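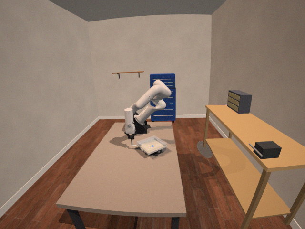
Can a Machine Clear the Table Yet?
Final report, Introduction to Robotics
Shiela Macaraeg
29 February 2024

1. Why I picked this topic

My grandmother ran a lunch counter for most of her life, and when I told her I was taking a robotics class she wanted to know one thing, which was when a robot would come and bus her tables. I laughed, and then I went home and thought about it for a good long while, because I really had no idea what to tell her. Picking up a tray and setting it somewhere else is the kind of job you give a new hire in the first hour of the first day (I know, I was that new hire!). So I decided to spend my project on that one small chore and see how far I could get with it in simulation.

2. The setup

I built everything in the simulator we used for the lab assignments. I called my room Livach and my control program Onance, mostly so I could keep the folders straight. The arm is fixed at the far end of a big beige work table, and the white tray lies on the tabletop within its reach. I made the tray shallow with a raised rim on every side, which seemed like a fair stand-in for what you would find in a cafeteria. The little blue dot inside marks the point my program measures from.

The furniture around the walls, meaning the blue cabinet, the shelf and the two-level wooden table, is there because I wanted the room to feel like a back room in a shop. The arm can't drive anywhere, so for this project the chore stays on the one table. I would have loved to have it put the tray away on the side table, but that needs a base with wheels and probably another semester.

3. What I asked it to do

Each trial went the same way. The tray started at a slightly different angle, the arm came down beside it, closed its fingers on the rim, lifted, and set the tray down on a target spot. I ran 100 trials for each version of the program, and there were 6 versions by the end. Before that I had let the first version practice for 1500 rounds, and later ones for 2000.

4. What happened

The first version was pretty hopeless. It liked to land on the rim and shove the tray along the table. Starting the gripper lower and a bit off to the side helped more than any extra practice did, and I wish I had tried it back in November. The last version moved an empty tray well enough that I stopped holding my breath while I watched. Once I added weight to one side, though, the tray tipped, because the arm only holds it by one edge. A person would simply use the other hand.

5. What I would tell my grandmother

I would say that a machine can move a clean, empty tray in a room where it knows where everything is. It can't yet do her lunch rush, at least mine can't, with half a bowl of soup sliding around and a customer reaching across for the napkins. I didn't model liquids, cups or people at all, so please read my results with that in mind.

If I get to continue, I would like to try a second arm first, and then a cluttered table.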